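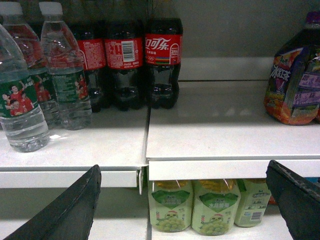
Prasska publishes results of its gripper comparison for drinks shelves

Nernetside, May - Prasska, a company which develops picking equipment for small shops and self-service stores, has finished a comparison of two finger designs for its shelf robot. The tests were made in the company's own test room in Nernetside, on white shop shelving filled with ordinary bottled drinks: water, cola, iced tea and grape drink.

The question was a simple one. Which finger can take a bottle from a shelf without disturbing the bottle beside it? Both designs were fixed on the same arm, used the same wrist camera and ran with the same controller, so that only the fingers were different. Each design made 200 attempts.

The first design is a flat black pad, which Prasska has used in its earlier work. The second one, from the supplier Lerkano, is narrower and has a softer tip. The flat pad failed in 11 attempts and the Lerkano finger in 3. Most failures of the flat pad came when bottles stood close together in a row and the pad had too little space to go between them. When a bottle stood alone, the company found no difference between the two designs which is worth reporting.

On the lower shelf the results were closer. There the upper shelf hides the tops of the bottles from the camera, and the controller must choose the gripping height from the label and the body of the bottle only. Both fingers needed more time for this work. Prasska considers that the camera position is now a bigger limit than the finger, and will look at this point next.

The company also compared the wear of the pads. The edge of the flat pad becomes rough after long use, but it can be changed in a few minutes with one tool. The Lerkano finger must be removed together with its holder, and this takes longer. For a shop with no technical staff such a difference is important, and for this reason the flat pad will stay in the catalogue as a second option.

The method of the test was prepared together with the engineering office Brynjólfsdóttir, which also checked the recordings of all failed attempts. Attempts in which the bottle was lifted but a neighbour fell over were counted as failures.

Prasska will deliver its shelf robot with the Lerkano finger as standard. Customers who already have the flat pad can continue to use it, and spare pads remain available. The full table of results and the test method can be requested from the Prasska press office in Nernetside.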